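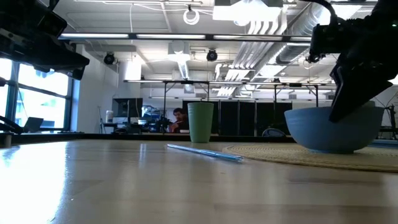
Post-Fault Inspection Checklist – Two-Arm Table Cell, Station 7

Inspected by: Vibeke Kragh
Reviewed by: Kaj Laxdal
Date: 5 July 2024
Project: Lenine (table setting)
Reason for inspection: right arm failed to hold position after a protective stop. The gripper dropped 7 mm onto the bowl rim before the brake engaged. No injury, no breakage.

1. Emergency stop, operator side
Pass. Both arms lose drive power on one press.

2. Emergency stop, laptop side
Fail. Button latches but needs a second push to register. Replace before the next powered run.

3. Brake hold, right arm, shoulder joint
Fail. Slips under static load with the arm extended over the placemat. Holds when folded. Brake last changed at 2000 hours, counter now reads 2400.

4. Brake hold, left arm
Pass. Same test, no movement after ten minutes.

5. Gripper fingers, right arm
Pass with comment. Finger tips are pointed and reach past the rim when lowered in front of the bowl. Approach height to be raised in the Undeck config. Hjalti Kirkegaard to make the change.

6. Cable routing, right arm
Pass with comment. The thick cable curves over the module on the arm. Check for rubbing at full wrist rotation – not tested today, arm locked out after item 3.

7. Status light
Comment only. A green light on the arm does not confirm that the brake is holding. It was green throughout the drop. Add this to the operator sheet.

8. Tabletop and objects
Pass. Bowl checked for chips, none found. The table surface is glossy and reflects the window. Kirkegaard asked whether glare could have caused the stop. Log shows fault code 302, joint torque, so no.

9. Seating near the cell
Open. People sit on the far side of the table during runs. Minimum distance in the Skeltano risk sheet was written for one arm. Hrefna Þórarinsdóttir to recalculate for two.

10. Fault log saved
Yes. Copy sent to Rosaire Kowalchuk.

Result: right arm out of service until items 2 and 3 are closed. Left arm may be run alone at reduced speed once item 2 is closed. Full recheck in August.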